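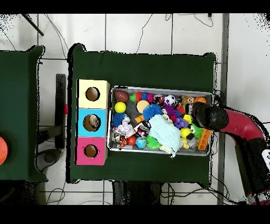
Branwen Kemeys wrote in after the last newsletter to say that balls ought to have a shelf of their own, that spiky ones should never be lent out with smooth ones, and that in her experience a toy library which keeps everything in one heap ends up lending out the same few things over and over while the rest sinks to the bottom. She may well have a point! Branwen ran the toy shelves over at Roroston for years before she moved to Costow, so I've been taking her letter seriously, and this month's item is more or less my answer to it.

First, though, a word for the heap. I am fond of a heap. When I was small my gran had a drawer with everything in it (marbles, cotton reels, a plastic horse with three legs) and I could spend a whole wet afternoon with my arm in up to the elbow. Children like to rummage. If you set the toys out in tidy rows, half of them will look politely at the rows and then go and find the drawer with the elastic bands in it. So when people ask me why the silver one on the green table is always so full, with the brown football in the corner beside the caterpillar and everything else, I do feel a bit defensive on its behalf.

That said, I've had a proper go at sorting this September, and I can report on what I learned.

The first job was to decide what the groups were. I started with colour, which looked gorgeous for the length of a cup of tea and was no use whatsoever. Nobody's child has ever asked for "something green". They ask for the caterpillar, or the squashy one, or the one their brother had last time. And what do you do with a toy that's four colours at once? I had a pile of those bigger than all the others put together, and I gave up and tipped the lot back in.

Then I tried it by feel. This was much better. Spiky and squashy together, smooth balls together, hard plastic together, soft and knitted together, and a last pile for odd little figures that stand up (or are meant to). Hajnalka Sipos came by while I was halfway through and suggested doing it with my eyes shut, and we both had a turn, and I can recommend it as a way of passing ten minutes. You find out very quickly which toys are nearly the same. I was certain I could tell one puffer from another by touch and I could not. She got the tiger straight away, by the ears she said, and then mistook a knitted cloth for a hat.

We also have the boxes with the round holes now, and they've been the best thing to happen to our sorting. The plan had been to use them for storage, but a hole in the top of a box is an invitation, and every child who comes in wants to post something through it. So that's what they're for! Pick a colour, pick a rule, and off you go. Soft things in the blue, hard things in the yellow, anything with a face in the pink. Older ones like to make up a rule and have you guess it, and some of those rules are fiendish. I spent most of one morning on "things that would float" and never got near it.

If you'd like to make some at home, any sturdy carton will do. Cut the hole a bit bigger than you think you need. My first try at home was drawn round a mug, and the only thing in the house that fitted through it was the mug. A side plate is too big, a saucer is nearer. Paint the outside before you cut and you won't have drips on the inside edge, and put a strip of tape round the rim if your cardboard is the kind that goes fluffy.

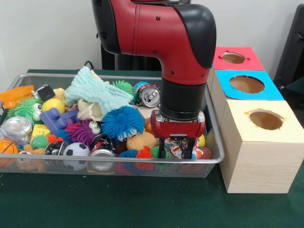 Now, the things that aren't toys. I know some of you have opinions about the empties! Drinks cans do find their way in with the balls, and I'm on the side of keeping a few about for sorting sessions. Small children are often far more interested in a real object than a pretend one, and there's a lot to be got out of a can: it rolls one way and won't roll the other, it's cold first thing in the morning, it makes a good noise on a table. What I would ask is that anyone bringing cans in from home has a good look round the opening first. Run a finger (carefully) along the edge, give it a rinse, let it drain upside down overnight. If it's dented in a way that leaves a crease, put it in the recycling and bring us another one. And please, no ring pulls hanging on by a thread.

On washing generally. The spiky puffers are the worst for fluff, as anyone who has borrowed one will know. They pick up carpet, dog, biscuit and whatever is at the bottom of the pushchair. Please don't put them in the dishwasher. Warm water, a squirt of washing-up liquid and an old toothbrush, working between the spikes, and then leave them on a towel and turn them over once. I've been trying the Ulo brush that Hajnalka swears by, and it's fine, but so is the toothbrush. Smooth balls just need a wipe. Knitted things go in a pillowcase on a cool wash, and dry flat, or they come back to us the shape of a scarf.

Fabric bits are worth a paragraph of their own. We used to keep cloths separate in a bag on the back of the door, where they stayed. Since we started leaving them in among the toys they've been picnic blankets, nappies, a lake, and a cape for something that didn't need one. They're also brilliant for hiding things under. Put a cloth over two toys, take one away without being seen, and ask which one's gone. You can make it harder as they get better at it. The mint green knit is the favourite for this, and yes, several people have asked who knitted it, and no, I don't know. If it was you, please tell me, as I'd love another in a different colour.

So, back to Branwen. I'm going to meet her halfway. We've got almost 100 small things on the loan list at the moment, balls included, and from next month the loan bags will be made up by feel, with a spiky bag, a smooth bag, a soft bag and a mixed one for people like me. You can borrow 2 bags at a time, same as before, and swap them at the Fitzgerald Hall whenever we're open. The big heap stays on the table for rummaging in while you're there. Nothing in it is on loan, so there's no need to write anything down if your child falls in love with a ball for half an hour, so long as the ball is still there when you go.

I'd also like to rotate what's at the bottom. Branwen is right that it sinks. When you're in, if you have a spare minute, plunge a hand down the side and bring up whatever's there and put it on top. I did this yesterday and met a wooden duck I'd have sworn we lost at the summer fair.

A few bits and pieces to finish. The newsletter now goes to 360 of you, so if you're getting it twice, let me know and I'll take one off. We're short of small soft figures, the kind that fit in one hand, and would be glad of any your lot have grown out of, as long as the eyes are stitched on or very firmly fixed. We have plenty of balls. I'm still after a saucer-sized lid with no sharp edge for a rolling game I want to try. And if anyone has a good sorting rule that would stump a seven-year-old, drop it in the tin by the door and I'll print the best of them next time.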